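Pauline Goodall
Jan 21, 2020

1/ A few people asked what my job looks like now that Drimmont has started automating the packing side. I worked the returns bench there for years and moved over to the training group last fall. Writing it down in one place so I can stop typing it out in messages.

2/ Returns is the part of the warehouse where a box comes back and a person has to decide what it is. Open it, look at it, pick it up, put it in the right bin. The deciding is still done by people. The picking up and putting in the bin is what the arms are learning.

3/ The arms are set up by a small outfit called Lostovix. Matúš Hudec runs their side. The software that does the sorting plan is called Plolisix, and everybody on the floor calls it Plo.

4/ First thing that changed was the bench height. The old benches were fine for us and wrong for the arms, so they all got raised. Viera Matoušek is five foot one and spent two weeks on a step stool before anyone approved a platform. If your site is about to do this, ask about bench height in the first meeting.

5/ Second thing was the pace. On the old line you had a rate, 300 items a shift, and you could bank time. Do the easy ones fast, slow down on the glassware. With an arm next to you the easy ones go to the arm. What you get is glassware all day.

6/ So the rate had to be changed, and that took longer than installing the machines. Uchenna Nnaji kept a notebook of every item she handled for two weeks, 439 of them, with how long each one took. That notebook is why the rate came down. The system had the same numbers but they weren't broken out by item type.

7/ Nobody on our shift was let go. I want to be accurate about this: three open positions were not filled. That is still fewer jobs, and the people who would have had them aren't in the building to complain.

8/ Now the training group. The arms learn from recordings of people doing the job by hand. We carry a gripper, which is a housing with a handle, and use it to pick things up the way the arm would have to. You get no help from your fingertips. Everything goes through the jaws.

9/ It is harder than it sounds. My first day I dropped a boxed mug over and over. Someone who has packed for ten years has habits in the wrist that don't carry over, like rolling a box with the thumb. The gripper has no thumb.

10/ The people who are good at it are the slow, tidy packers. Nivaldo Assunção never made the top of the board on the old line and he is the best we have. He approaches everything from the same angle and lets go at the same height. The recordings come out clean.

11/ We also use cubes with a black-and-white marker pattern printed on them. They go in by hand, near the gripper, so expect to work with somebody's arm across your view. You learn to hold still.

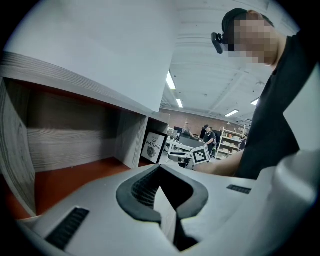

12/ Pay. Training group gets one grade above bench. It was not offered at first. The argument was that we were "doing the same motions." Viera pointed out that forklift drivers are sitting down, and they get a grade for it.

13/ Bodies. My shoulder is better because I'm not lifting returns off the bottom of a cage. My forearm is worse, from holding the gripper out in front of me. We rotate every hour now. Ask for the rotation in writing. Ours was a spoken agreement until the first busy week, and then it stopped existing.

14/ Recordings. We do 516 in a normal week across the group. I asked who keeps them and whether they could be used to rate us. Matúš said no, and I asked for that on paper too. It came through, signed, and it's pinned up by the time clock.

15/ What I miss is talking. On the old line you could talk the whole shift. During a recording you concentrate, and between recordings you're resetting the table. Breaks are louder than they used to be.

16/ The Zelenák site gets its first arms in February. A few of their bench people are coming over to spend a shift with us before that. If you're one of them, wear short sleeves or something snug at the cuff, and bring your own gloves in case we're out of small.

17/ Replies are open. I can't talk about contracts. Benches, rates, rotation, grades, I'll answer what I can after shift.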